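スカコンゲートの貸し農園、冬も継続へ 11月から区画を追加

スカコンゲート地区の共同菜園が、この冬も閉園せずに続くことになった。運営するエクビー園芸会が11月の会合で決めた。例年は秋の収穫が済むと水道を止めて春まで休み。今年は希望者が多く、方針を変えた。

現在の区画は144。これに北側の空き地を使った分が加わり、全部で200区画になる。追加分の申し込みは受付初日の午前中で埋まった。キャンセル待ちの名簿には86人。

「正直、冬にこんなに来るとは思っていなかった」と園芸会のハーシュ・ゴエルさん。問い合わせの電話は朝7時台からあったという。多いのは集合住宅に住む人で、ベランダでは日当たりが足りない、プランターだと大根が育たない、といった声。

冬の作付けはホウレンソウ、小松菜、ソラマメ、ニンニクなど。霜よけの不織布は園芸会がまとめて買い、会員に実費で分ける。トンネル用の支柱も同じ扱い。ただし支柱は数に限りあり、一区画につき一組まで。去年使ったものが手元にある人はそちらを先に使ってほしいとのこと。

使用料は据え置き。冬のあいだは1区画月700円で、水道代込み。用具小屋の鍵はこれまでどおり入口の箱で管理する。暗証番号は変更になったので、古い番号のままの人は事務所に確認を。

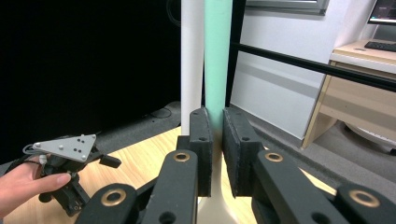 緑色の細長いポールと、それを両側からはさむ黒いパッド

一方で課題もある。北側の追加区画は土が固く、水はけがあまり良くない。園芸会は資材店グリデルから腐葉土を仕入れ、植え付け前に入れる予定だが、搬入の日取りはまだ決まっていない。道が狭く、大型の車が奥まで入れないため。小分けにして手押し車で運ぶ案が出ている。

隣のヴィシュワカルマ通りの住民からは、早朝の話し声と路上駐車について苦情が出ていた。これを受けて利用時間を見直し、冬のあいだは午前8時から午後4時半まで。車での来園は荷物の積み下ろしのときだけとし、終わったらすぐに移動すること。自転車は東側の柵沿いへ。

堆肥置き場も少し動く。今の場所は日陰で発酵が進みにくく、においの相談もあったため、南の角に移す。移設が終わるまで生ごみの持ち込みは中止。落ち葉と刈り草は受け付けるが、袋のまま置いていくのはやめてほしいとのことだ。

ゴエルさんは「初めての人は欲張らず、まず葉物を二種類ぐらいから」と話す。種まきの時期を逃した人向けに、苗の共同購入も検討中。値段は未定。希望者は事務所前の用紙に名前と区画番号を記入する。

初心者向けの講習は園内の東屋で午後1時半から。内容は霜よけの掛けかたと、冬場の水やり。参加無料、申し込み不要。軍手と飲みものは各自で用意すること。雨の場合は中止になり、振替日は掲示板でお知らせするす。

春以降も200区画のまま続けるかどうかは、冬の利用状況を見て2月の会合であらためて話し合う。キャンセル待ちの人への連絡は名簿の順に電話で行い、三日以内に返事がない場合は次の人に回るとのこと。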